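와리코, 원격 조작 시연 데이터 수집 도구 ‘날리아’ 6월 공급 개시
손목 카메라 영상과 그리퍼 개폐값을 같은 시간축에 기록 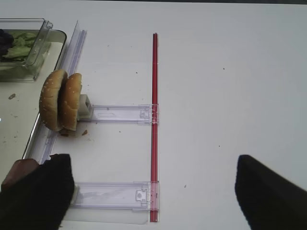

원격 조작 시연이란 무엇인가?
작업자가 조종 장치로 로봇 팔을 직접 움직여 과제를 수행하고, 그 과정의 관절 각도와 영상을 저장해 학습 자료로 쓰는 방법이다. 작업 순서를 코드로 작성하는 단계가 없다.

로봇 교시 소프트웨어 업체 와리코(Warico)는 식품 조립과 소형 부품 취급 공정을 대상으로 한 시연 기록 도구 날리아(Nallia)를 6월부터 공급한다고 밝혔다. 햄버거와 채소, 투명 플라스틱 용기와 트레이처럼 형태와 강성이 다른 물체가 한 작업대에 놓이는 과제가 주요 적용 대상이다.

날리아는 두 가지 입력 방식을 지원한다. 하나는 작업자가 팔을 손으로 잡고 이끄는 직접 교시이며, 다른 하나는 조종용 팔을 통한 원격 조작이다. 어느 방식으로 기록하더라도 저장 형식은 동일하다. 한 과제 안에서 접근 구간은 직접 교시로, 파지 구간은 원격 조작으로 나누어 기록할 수도 있다.

투명 부품은 손목 카메라에서 윤곽이 약하게 잡히고 반사광에 따라 경계가 달라진다. 날리아는 기록 시작 전에 노출값을 고정하고, 시연이 끝날 때까지 자동 보정을 차단한다. 그리퍼 개폐값은 영상 프레임마다 함께 저장된다. 작업자는 재생 화면에서 구간을 지정해 실패한 시연을 제외하거나 별도 항목으로 분류한다.

와리코는 시험 운용 기간에 시연 1193건을 수집했다. 작업자 일곱 명이 참여했으며, 신규 작업자의 조작 교육에는 거의 두 시간이 걸렸다. 수집 자료의 검수는 협력사 그레디코(Gredico)가 맡았다.

아이노 하르유 와리코 제품 책임자는 “같은 과제라도 작업자마다 접근 방향과 파지 위치가 다르다. 이 차이를 평균값으로 처리하지 않고 작업자별 기록으로 남기도록 설계했다”고 말했다.

요우코 히르보넨 그레디코 검수 담당은 “영상과 개폐값의 시간 차이가 큰 기록은 검수 단계에서 반려한다. 반려 사유는 기록 파일에 함께 표시된다”고 설명했다.

기존 교시 도구 라지푸트(Rajput) 사용자는 저장된 시연을 날리아 형식으로 변환할 수 있다. 변환기는 기본 설치 항목에 포함된다. 단, 라지푸트에서 개폐값 없이 저장한 기록은 변환 대상에서 제외된다.

공급 조건과 지원 기종 목록은 와리코 영업 부서에서 제공한다.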